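Last updated: October
Posted in October, 9:40 pm, by the list owner, Jadow Home Typists

Hello again everybody, and thank you for all the kind notes about the transcription weekend!

> I've been typing up my grandmother's letters for the
> Pumomden album and I'm stuck on her spelling. She wrote
> "to-morrow" and "cocoanut" all the way through, and left
> out most of her commas. Do I fix these or leave them be?
> I have 443 pages to go and would love to settle it now.

Oh, I do feel for you, because I went back and forth on this myself with my great-uncle's farm diaries (496 pages, and he never met a period he liked). My advice is to leave her spelling just as she wrote it. "To-morrow" was perfectly ordinary when she was young, and her grandchildren will hear her voice in it. If a word is so odd that a reader might trip, put the modern one after it in square brackets and carry on.

Commas are harder. I leave them out where she left them out, but I start a new paragraph when the subject changes, and I say so in a short note at the front. Mine is 4 lines long and has saved me a good many questions from cousins!

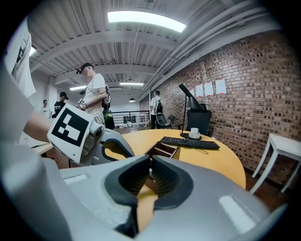 Do keep a running list of the names and nicknames as you meet them, with the page number beside each one. I didn't start mine until page 13 of the second diary and had to go all the way back, which cost me most of a rainy week. And please save a copy somewhere other than your own computer, even if it's only a memory stick in your sister's kitchen drawer.

One more thing, for whoever asked about the Zorberg binders: the wide ones do hold letter paper in sleeves, but the rings pinch a little if you fill them to the top.

Warmly, and happy typing,
your list owner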